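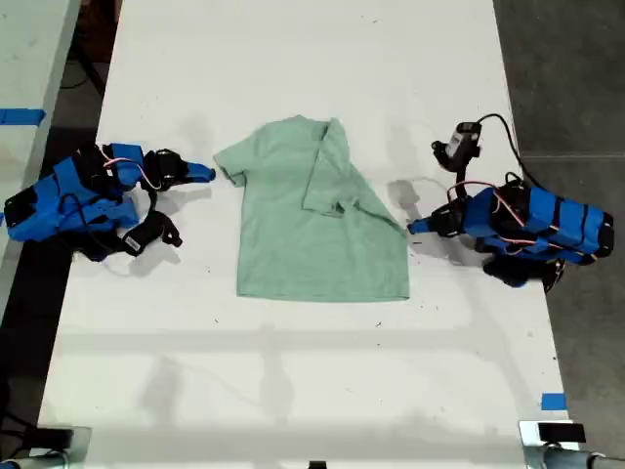 Photo: Kotulton

Pinum Cai fold-down drying rack: my review after a whole winter with it

I have owned a lot of drying racks. The accordion kind that pinches your fingers, the kind with wings that droop, the one that hangs over the tub and slides into it at night with a noise like somebody breaking in. My last one lost a foot in September and I propped it up on a paperback for longer than I'd like to admit. So when I finally ordered the Pinum Cai I was pretty much ready to love anything that attached to a wall.

And I do love it, mostly! I have gripes too, and one of them is big enough that I'd want to know about it before buying, so keep reading if you rent.

What it is

The Cai is a wall rack that folds flat when you aren't using it. There's a frame that screws to the wall, and a second frame with the rods that swings down and locks open. Folded up it looks a bit like a very plain towel rail. Open, it's 44 inches wide and sticks out far enough that I had to move a hamper. You get the rack, a bag of screws and anchors, a little hex key, and a row of clip-on hooks for socks and small stuff. Mine is the white one. They also do it in a gray and a sort of clay color that looked orange on my screen, and I chickened out.

I paid $80 at Kotulton, with free shipping to the store. The Presumberg location had one on display, bolted to a fake wall, and I'd really recommend going and folding it up and down a few times if you live near enough. I'd read all the online reviews and none of them told me how the lock feels. It feels good, by the way. You lift slightly, push in, and it clunks.

Putting it up

The instructions are all drawings, no words, and drawing 4 is just wrong. It shows the bracket with the slot facing down. If you do it that way the rods won't seat, and you'll take it all off again while saying things to the wall. Slot faces up. I have since seen the same complaint in a bunch of comments, so Pinum must know, and they could fix it with a sticker.

Other than that it was an evening's work, most of it spent finding studs. You do want studs. The anchors in the bag are the thin ribbed plastic kind, and I wouldn't trust them with a shower cap, never mind a load of wet jeans. I bought a pack of proper toggle bolts for the one end that didn't land on wood and it's been rock solid. Add that to the price if your studs are in silly places like mine.

My laundry area is a stretch of hallway between the bathroom and the back door. The whole apartment is 1,000 square feet, so there's no laundry room, there's just the place where the washer is. The rack went up over the washer, high enough that I can open the lid with the rods down. Measure that! I came very close to mounting it lower, and then I'd have had to fold the rack away every time I wanted to start a new load.

What fits

A normal load for me is shirts, underwear, socks, a couple of pairs of pants, maybe a hoodie. All of that fits if I'm neat about it, and if I'm not neat about it the hoodie ends up on a doorknob. The rods are spaced wider than on any rack I've had before. At first I thought that was a waste, but air gets between things now, and I don't have that damp stripe down the middle of every shirt where two layers were squashed together.

Towels are so-so. Two bath towels side by side take up the whole front, and anything behind them takes forever. I do towels on their own day now and run the bathroom fan with the door open.

Sheets, no. I tried a fitted sheet and it looked like a collapsed tent and was still wet at bedtime. If you mostly need to dry bedding, get something else, or a line outside if you have an outside.

The sock hooks are great and also they fall off. They clip to the rod from above, and if you tug a sock sideways the hook comes with it. I've fished one out of the washer already. I'd call them a nice extra and leave it there.

T-shirts, which are the whole reason I bought it

OK so here's my real soapbox. I stopped putting T-shirts in the dryer a couple of years ago, after a favorite came out a whole size shorter and somehow wider. Air-drying them on the old rack gave me a different problem. The rods were skinny wire, and every shirt ended up with a ridge across the chest or little points at the shoulders.

The Cai has fat rods with a smooth coating, and the ridge is nearly gone. With a thin jersey shirt I can still find a faint line if I go looking. With anything heavier I can't see it at all. I hang them by the hem, draped over at the waist, with the sleeves pointing at the floor, and I give each one a hard snap first. The snap does more than any product I've ever bought, seriously. Grab the shoulders, crack it like a whip, then drape.

What this has done for my folding is kind of amazing. A shirt that dries flat folds flat! I used to fight with twisted side seams and sleeves that had dried in a knot, and then the pile would lean over in the drawer by the next morning. Now I lay it on a table, bring one side in, then the other, fold it up from the hem and I'm done. I tried standing them on end in the drawer like the tidy people do, and it lasted until I needed the one at the back. I'm a stacker. Stacks are fine.

Heathered shirts and pale colors seem to do especially well, or maybe I just notice them more. The light ones used to pick up gray smudges from the wire rack where the paint had chipped, and I've had none of that so far. The coating on the Cai still looks new except at one end, where I whacked it with the ladder, and that's on me.

The gripes

First, the noise. When you fold it up fast the rods rattle in the frame, and if the other side of the wall is a bedroom, somebody in that bedroom will have opinions. I stuck felt dots (the ones for chair legs) on the two spots where it touches and that fixed most of it.

Second, the dust. Folded flat against a wall over a washer, the top bar collects lint like you wouldn't believe. I wipe it before I open it now. I forgot once, with black pants.

Third, and this is the big one if you rent – the holes. The wall frame takes large screws, and the pattern is odd, so whatever you hang there afterward won't cover them. My landlord was fine with it when I asked, but I did ask first, and I'd want that in writing. Pinum sells a version that hangs from a door instead. I saw it at the store and it wobbled when I breathed on it. I can't say how it is with laundry on it, I only poked at it, but it didn't win me over.

Fourth, spare parts. I emailed to ask about buying extra sock hooks and got a nice reply saying they don't sell them separately yet. It's been "yet" for a while. For a thing with a bag of small plastic bits that fall off, I'd expect to be able to buy more small plastic bits.

How it's held up

Really well. I use it most days, and the hinge hasn't loosened. The front rod has the tiniest bow in it from a wet bath mat I should never have put there, and it doesn't affect anything. I've tightened the screws once. The wall underneath is clean, which surprised me, given how my old place ended up with drip marks everywhere. I think having the rods stick out that far helps, even if I still catch my shoulder on the corner coming in from the back door with groceries.

Drying time depends on your home more than on the rack, so take this with a pinch of salt, but if I hang a load after breakfast the shirts are ready by dinner. Jeans need until the next day, and the waistbands are always last. I turn them inside out at some point in the afternoon if I remember.

Would I buy it again?

Yes, at $80 I would, and I'd buy the toggle bolts at the same time and save myself the second trip. If it crept up much past that I'd start looking at the plain wood ones, which hold less but don't need a hex key. For one person or two it's plenty. For a family with kids I think you'd want a pair of them, and then you'd need the wall for it, and most of us in apartments just don't have that much blank wall.

A few people have asked under my other reviews whether it can go outside on a balcony. The box says indoor use only, and the screws in my bag didn't look like anything I'd leave out in the rain. I do open the back door next to it on breezy days, and the socks love that.

Pinum Cai, white, bought at Kotulton. I paid for it myself. Four stars, and I'd give it the last one if they'd fix that drawing and sell me some hooks.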